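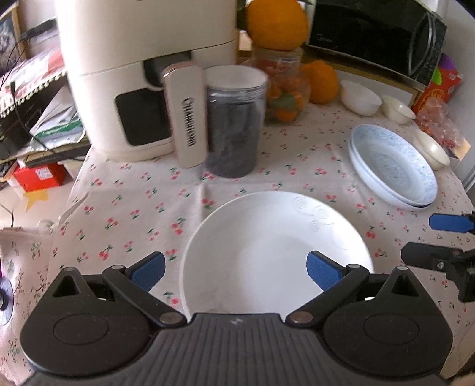

I got to the Ko open house at ten past nine with a coffee in each hand, which made signing in harder than it needed to be. The street door was propped open with a chair and there was a paper arrow taped to the stairs, so up I went, and by the time I found the right floor the first demonstration was already going.

Ko is a small outfit in Nindlow that teaches robots kitchen chores. Their main project is called Stisine, and I'd been pestering them for a visit since January. The project lead walked me around between sessions (she asked me to leave names out, so she's just going to be "she" here) and she talks fast, so my notes are a mess!

My first question was why the robots weren't doing anything. What I'd watched for ten minutes was a person with a gripper in each hand, picking up a plate and putting it down again.

"That's the job," she said. "You do it by hand, with the same fingers the arm is going to have, and you do it a lot. The arm comes later. The arm is the boring part."

How many is a lot? For the table-clearing set they had 516 good runs as of that morning. I asked what makes a run bad and she laughed. "Somebody sneezes. Somebody's phone rings and they look up. Or they get clever and slide the plate when they're supposed to lift it."

Then she let me try, and wow, I was terrible. You squeeze, the pads come together, and you have this idea that it'll feel like a pair of kitchen tongs. It doesn't. Your wrist wants to roll and the plate wants to stay flat, and I chased one plate halfway across a tablecloth before I got hold of the rim. A kid of maybe eleven went after me and did it first try, and then did it left-handed to show off.

"Kids are great at it," she told me. "They don't have an opinion yet on how it should go."

I asked about dishes, because I'd assumed they'd start with something you can't break. She shook her head. "We did foam blocks for seven weeks and got very good at foam blocks. Then we put out a soup bowl and it was like starting over. A plate has that thin edge, and the table is right there underneath it. So now it's real dishes from day one, and real clutter too. Your kitchen isn't empty. Mine sure isn't."

They've lost 16 dishes on Stisine so far. She keeps the pieces in a bucket by her desk and seemed kind of proud of it.

The arm itself was in the next room, running on what it had learned. It gets 21 tries at each new table, she explained, and they write down every one, good or bad. I stayed for six. Four went fine. On one it closed on air, opened, and closed on air again, and a man behind me said "oh, buddy" out loud. On the last it got the plate up and then just held it there until someone reset it.

Was she disappointed? "In March it couldn't find the plate. I'll take holding it."

Next on the list is cups with handles, together with Ditotach, the shop down the block that machines their parts. She wants the finger pads a little narrower. They want her to stop changing her mind. I had to run for the 12:40 bus before I heard who was winning that one, but she says there'll be another open house in October and I've already told her I'm coming back to practice.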